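Monday, Grurnthorpe, Clutura cell, 7:40 a.m.

Great morning on the arm! Gianni Pagano had asked for a full look at the wrist cable before we let it near the body panel at full speed again, so I ran the reach path at 5 percent and watched the slack the whole way out.
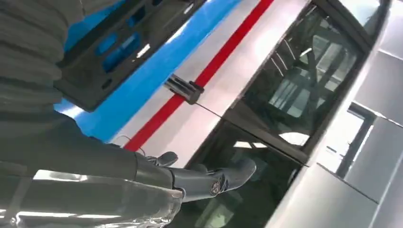

I want more strain relief behind the hand. Swapped in the softer clip Deepika Krishnan brought over from Grukbridge and torqued nothing past hand tight for now.

Next was the joint check. Went over the shell seams and bolt heads with a flashlight, wiped the end caps, then held the elbow pose for 60 seconds. No drift on the readout, which made my day.
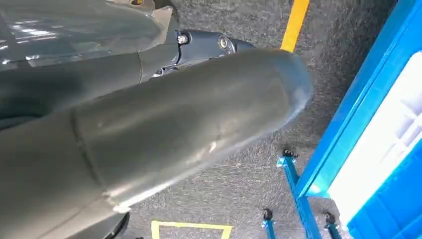

Raju script still homes the shoulder before the wrist, and I'd like that flipped. Gianni has the edit on his laptop. Floor tape corners need pressing down again too.

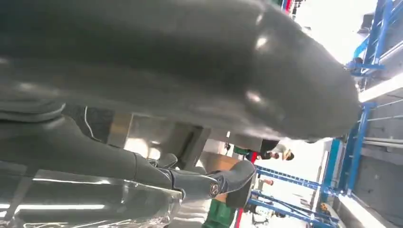

Then 24 slow cycles, logged, no faults (yes!!). Encoder temps flat from start to finish. To do: order spare cable sleeve, rerun the hold test at 60 percent speed, ask Deepika where she gets those clips.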